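May 1, 2024

Skuveck put out its teaser for the next phone overnight. Gray outline, one corner lit, the word "Sooner" under it. Brenda already has it pinned in the channel as proof of a smaller camera bump. I don't see it. The outline has no scale, and the lit corner is the one corner where the last model had nothing at all.

Went back over the April teaser from Lidis for comparison. That one showed a curved edge and the phone came out flat. I don't trust outlines any more.

Battery numbers. Skuveck's page says 3,778 mAh. Yao-tsung Ng ran the current unit through the drain loop again and got the same result as last time, short of what the box promises. He blames our brightness setting. Possible, but we used the same setting on the Olszewski handset and it landed where it should. Leaving both results in the sheet until he reruns at fixed brightness with the radio off.

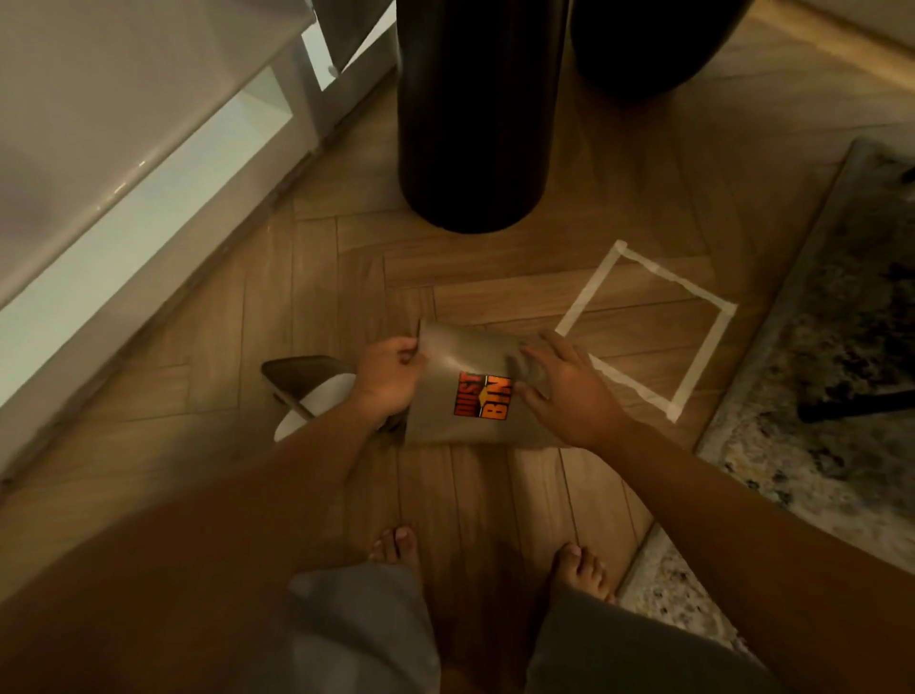 Color matching is still a mess. The leak account says the new back is called "Taupe Dusk" and half the forums have decided it's brown, the other half green, all from one render with warm light on it. I want something physical to hold a screen against before we write a word about it. The dust bag is a fair taupe-brown and the shoe next to it goes more olive. Brenda says fabric is a poor stand-in for coated glass. Agreed, but it beats a render.

Peak brightness claim is 2,000 nits. No window size given, no duration given. Until Skuveck says which, I'm writing it up as "claimed" and leaving it out of the table. Akwood did the same thing last year and quietly changed the footnote after launch.

To do:
Rerun drain loop, fixed brightness (Yao-tsung)
Ask Skuveck press desk for window size, expect no answer
Borrow the second meter back, ours drifted again after 17 minutes
Brenda to save the teaser at full size before they swap it

Draft stays at 5 paragraphs and no headline about the camera.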